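Home › News › Skurnitside U13s reach Trerkomholm final

Skurnitside U13s reach Trerkomholm final

The Skurnitside under-13 girls are through to the final of the Trerkomholm Winter Cup after beating Kadlec 3-2 in Friday night's semifinal. Kadlec led by two goals after the first period, and Skurnitside had to kill off a long penalty early in the second before getting on the board.

Kyu-ri Myung scored twice, the second from a rebound with under a minute left. Štefánia Vaněk got the other goal on a power play.

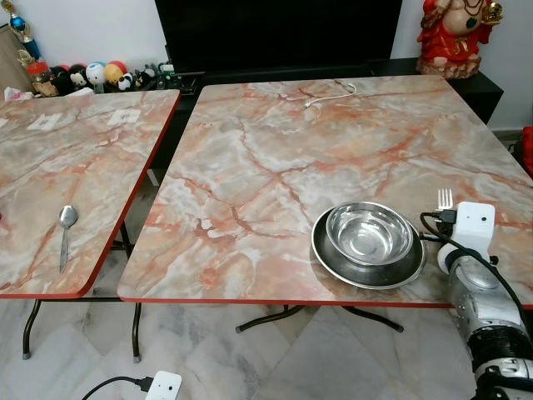 When is the final? It starts at 6 p.m. on the last Saturday in December, at the Trerkomholm rink, against the winner of the Brindex semifinal.

Coach Boris Kuruc said the team was slow to start and much better once it stopped dumping the puck in. "We asked them to carry it over the line and make a pass," he said. "The second goal came straight from that."

Goalie Kavitha Venkataraman played all three periods and kept Kadlec scoreless over the last two – her best run of the season.

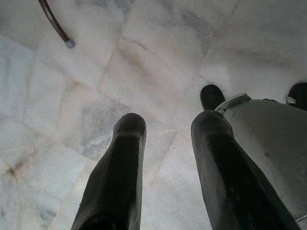 Kadlec pulled its goalie after the winner and had one good chance from the left circle, which went wide. Coach Kamil Bednárik said his players had nothing to be ashamed of and would be back for the league game next month.

Tickets for the final go on sale at the rink office this week. The building holds 1,000, and 200 seats behind the home bench are set aside for families of players.
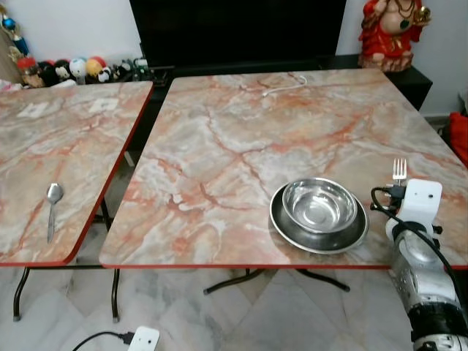 Those seats must be claimed by noon the day before, and any left over will be sold at the door. Doors open one hour before the game.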